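Search this book Go

Chapter 6
Mixed Goods: Sorting and Storing the Small Things of a Household

If you have ever tipped out the drawer by the back door, you will already know most of what this chapter has to teach, and I hope you will forgive me for spending so many pages on it all the same. Small household goods are a curious lot. They are cheap, they are light, they come in every shape a factory can think of, and they cause more trouble in a stockroom than wardrobes and washing machines put together. A wardrobe stands where you leave it -- a hairbrush never does.

In the last chapter we looked at goods that stack. Tins, boxes and folded linen all behave themselves on a shelf, and the main question was how high to go. Now we come to goods that will not stack at all, and which therefore tend to end up in bins. The storeroom at Drudedside, which we shall visit several times before the end of the book, held 3,920 small items when its stock was last counted in August, and over 500 of them had no proper home on any shelf. They were brushes, sponges, packets, little toys and odds and ends for the bathroom, and they lived together in deep grey bins until somebody needed one.
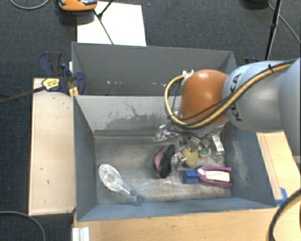
A mixed bin of this sort has its good points, and I should like to be fair to it before I start finding fault. It is quick to fill. It takes a long thing beside a round thing without complaint, and it asks very little of the person putting goods away at the end of a tiring day. The difficulty comes later, when you want one particular item and have to work out which bit of it you can get hold of. Clear wrapping makes this harder than you might expect, as it catches the light and hides the edges of whatever is inside.

Shape matters too, and so does the way a thing happens to come to rest. A narrow packet leaning against a wall is a different job from the same packet lying flat, as you will find when you try the first exercise with a bin of your own. Do try it, even if you feel a little silly!

We shall compare two ways of keeping such goods. The Girnum method divides them by shape, and the Bozkurt method by how often they are wanted. Both have their loyal followers, and I have changed my own mind more than once.

6.1 What counts as a small item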